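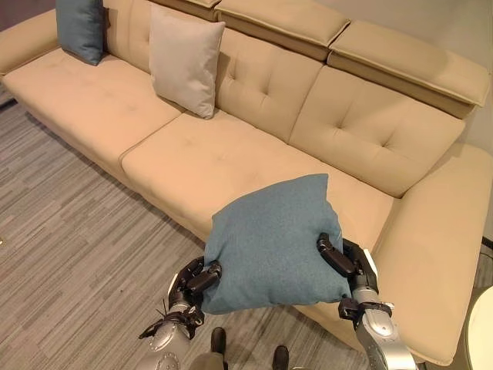
Explore > Science for Kids > Everyday Stuff > Why are sofas squishy?

Search Mulmont Kids Type your question

Why are sofas squishy?

Flop! You've had a long day at school and you've just thrown yourself onto the sofa. It sinks, it hugs you, and when you get up again it puffs back into shape. How does it do that?

Let's start in the middle, with foam. Most modern sofa cushions are full of it. Foam is made by mixing runny liquids that fizz up and set, a bit like a sponge cake rising in the oven (please don't eat it, though!). The fizzing makes bubbles, and when the foam sets it keeps all those tiny holes. Sit down and the air gets pushed out of the holes. Stand up and the air rushes back in, and the foam springs up again. Try it with a clean washing-up sponge. Squeeze, let go, and watch it grow!

What's underneath?

Under the cushions there are often springs. Some are fat coils, like the ones in a mattress, and some are long wiggly wires shaped like a row of letter S's. They stretch when you sit and pull back when you get off. All of this is held up by a strong frame, usually made of wood or metal.

Why do some sofas have buttons?

This is my favourite bit! Pulling the cover down tight with stitches or buttons is called tufting. Long ago, cushions were stuffed with horsehair, wool or even straw, and the stuffing slid about and went lumpy. Stitching right through the cushion kept it in its place. We have foam now, but people still love the look of all those little dimples, and they often make a pattern of diamonds.

How old is the sofa?

People were lounging on couches well over 2,000 years ago. Rich Romans even lay down on them to eat dinner! The word "sofa" comes from the Arabic word "suffah", a kind of bench or raised seat.

Your turn: the bounce test

You will need a sponge, a folded towel and a small bag of rice. Press each one with your hand and count to 3, then let go. Which one pops back fastest? Which one stays squashed? Draw what happened, and think about which you'd choose for a sofa of your own.

Words to know
Upholstery: the padding and covers on furniture
Tufting: stitching that pulls a cushion into dimples

Written by Jaxon Tremblay

Contact us | © Mulmont Kids | Back to top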